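Speaker notes: The stop that was not a stop
Internal engineering talk, Piria picking cell
Speaker: Toshiko Murakami
Slides by Takumi Mizuno and me. Version 2018-03-01.

Slide 1. Title

Leave up while people find seats. Say that questions are welcome during the talk, except on slide 6, where the timing diagram needs to be seen in full before it makes sense.

Slide 2. What failed

State the fault in one go. During an unattended endurance run, the arm in the Piria cell drove the gripper into the floor of the bin with more force than the limit we had set. The contact monitor saw the force, raised a stop request, and logged the request as carried out. The arm kept pressing for a further 200 ms before the drives cut out on their own protection.

No one was inside the fence. Damage was limited to one bent finger rod and a cracked fingertip. The reason for giving a whole talk to a bent rod is the log entry. It said the arm had stopped when the arm had not stopped.

Slide 3. The task

Keep this short. Most of the room knows the cell. The arm reaches into a bin of mixed objects, closes on one, lifts it and puts it in the other bin. When the first bin is cleared, the direction is swapped. Objects vary in shape, stiffness and finish, and shiny metal parts give poor depth readings. The bin floor is metal too and has the same problem.

Point out that contact with the floor is allowed. Flat objects cannot be picked without it. The force limit is therefore the only thing that separates a normal pick from a collision, and we had treated it as a tuning value when it should have been reviewed as a protective one.

Slide 4. The cell at work

Leave the picture up for a full minute. Ask people to look at the worn band on the sloping rear panel of the front bin, and at the rubbed patch on the right wall under the gripper. Surfaces in this state change the depth reading from one spot to the next. Also mention the cable loop standing out to the left of the orange joint cover, as it comes up again on slide 8.

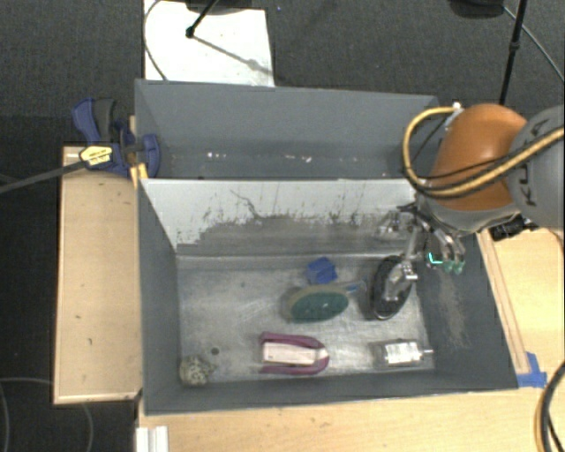 Slide 5. Sequence of events

Read the sequence from the log. Do not add comments until the end.

The planner chose a grasp on a thin metal part. The depth estimate for that part was 11 mm too low. The approach began at normal speed. The fingers met the floor before the planner expected contact, and the force passed the limit.

The monitor raised a stop request. The request went to the Sezer message layer, which returned an acknowledgement. The monitor wrote "stopped" and went back to its idle state. In the idle state it does not raise a second request. The motion queue still held the rest of the approach, and the controller worked through it.

Pause here. Someone will ask why the acknowledgement was sent. It was sent because the message had been received. That is all the acknowledgement has ever meant. Our code read it as proof that the motion had ended.

Slide 6. Timing diagram

Upper trace is measured force, middle trace is the monitor state, lower trace is joint speed. The monitor state drops to "stopped" while the joint speed is still well above zero. Let people find this for themselves.

The queue held more points than usual because Takumi had raised its depth to smooth the motion. The change was sound and had been reviewed. The review looked at path quality. It did not look at how long a stop would take with a full queue, and the form had no line asking for this.

Slide 7. Why the tests passed

The stop function was tested over 1,000 cycles before release. Every test triggered the stop at low speed over an empty area, with a short queue. Each test then checked the log for the word "stopped". It did not check joint speed. The test and the code shared the same wrong assumption, so the test could not find it.

We re-ran the old test on the faulty version after the event. It passed again. Show the result table but do not read it out.

Slide 8. Other causes we looked at

Cable drag. The gripper cable loop could in theory pull on the wrist and disturb the force reading. We moved the arm through the same poses with the loop tied back and then free. The difference was within sensor noise. Ruled out.

Sensor drift. The zero reading before and after the run agreed. Ruled out.

Bin movement. The bins are clamped, and we found no shift against the reference marks. A shift sideways would not explain an error in height in any case.

Depth error from shiny surfaces. Confirmed, and present in most runs. It is the reason contact came early. It is not the reason the arm failed to stop, and the two should be kept apart in discussion. Better depth data would have hidden the stop fault for longer.

Slide 9. Changes made

The stop request now clears the motion queue before anything else. The monitor stays in its active state until joint speed has been at zero for a set time. If this does not happen within the limit, it opens the hardware safety circuit, which does not pass through the message layer. The log has separate entries for "requested", "received" and "at rest".

The test now runs at full approach speed with a full queue, against a sprung plate supplied by Skustell. It reads joint speed directly from the drives. We have completed 3,000 cycles on the new version without a late stop.

Slide 10. Still open

The approach speed near the floor has been reduced. This costs throughput, and the Rurninier group have asked for the old speed back by May. My position is that the speed stays down until the depth error on worn floors has been measured properly. Say this plainly, as their lead will be in the room.

The other cells use the same message layer. Two have been checked. The remaining ones run with the fence interlock set to cut drive power, and must not be run unattended until they have been checked as well.

Slide 11. Questions

Likely question: was the hardware emergency stop affected? No. It is wired separately and was tested on the same afternoon.

Likely question: can the old logs be trusted? Any entry of "stopped" from before the change shows only that a request was received. Takumi has a script that compares those entries with the joint data where it was kept. Give out the folder path if asked.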